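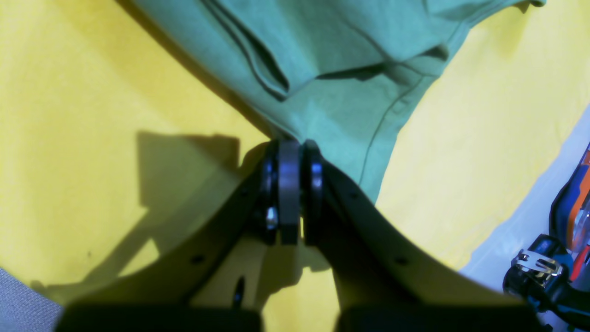

How to Pack a Carry-On for a Four-Day Trip

Posted by Kanchan Tyagi, 8 January 2022

I flew to Jinville in November with one small bag and had room left over. Most of the space is won or lost on shirts, so start there.

Lay each shirt on a table and smooth it from the collar down. Fold it lengthwise into a long strip, then tuck in the sleeves. Keep the strip as wide as your hand is long.

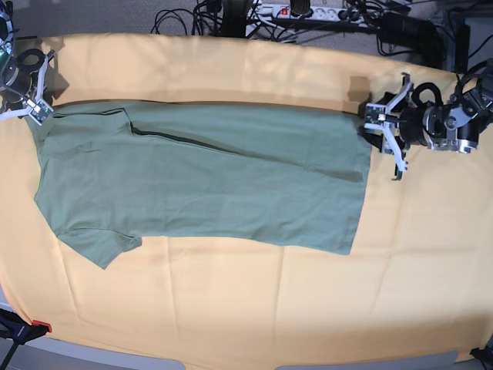 A green T-shirt folded lengthwise, one sleeve still sticking out.

Roll the strip from the hem toward the collar. Press as you go — a slack roll comes undone in the bag. Stand the rolls on end in a row. My bag holds up to 13 this way, but 4 is enough for a short trip.

Pants go in flat, along the bottom. Shoes go at the wheel end with socks stuffed inside.

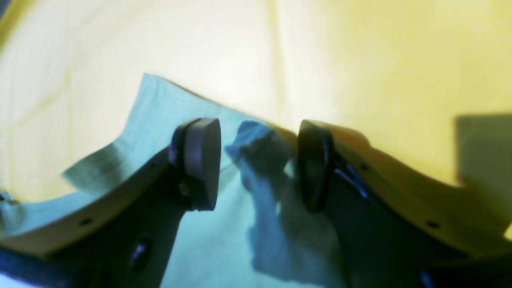

Anything thin, like a scarf or a pillowcase, can fill the gaps down the sides. Leave liquids for last and put them on top, where you can reach them at security.

Weigh the bag before you leave home. If it's over the limit, take out the second pair of shoes first.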